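Chapter 3
The Toilet, Considered

Most people meet a toilet several times a day and could not draw one. This chapter starts with the bowl, the seat and the rim, and puts off the plumbing until Chapter 4 — by which time you may have stopped giggling.
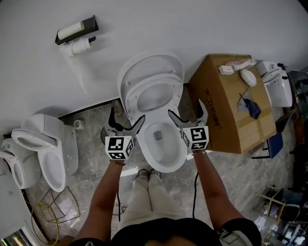

Wai-kit Huang
Lead author

A one-piece toilet has its tank and bowl made as a single body. Lift both lid and seat before you judge one. The rim tells you more than the brochure will.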